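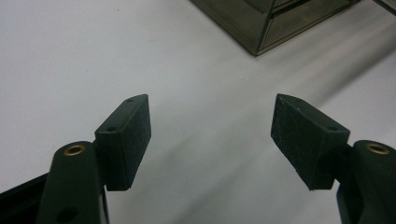
Issue 87 | Page 10

Print this page | E-mail this article

Clear Surfaces, Small Boxes

A white worktop shows every mark, and for sorting small objects that is an advantage. Dark items stand out against it at once, and crumbs or stray screws are easily found. Most desks are less helpful. Paper, cable and cups spread until the usable area is a strip along the front edge.

The usual remedy is a box. A translucent smoky-grey one, set well back on the table, hides the untidiness of its contents but still lets in enough light to show that something is inside. Clear boxes give better visibility and look busier. Opaque ones need labels.

Material matters more than colour. Glass is heavy, stays put and resists scratching, but it chips at the corners. Acrylic is lighter and marks easily — a dry cloth with grit in it is enough. Wash it with soapy water and keep solvents away.

Skosten, the Rornstead storage shop, lists 231 boxes for desk use. Few are deeper than the average drawer. Measure the contents before the shelf, and leave the front half of the table free for work.

Print this page | E-mail this article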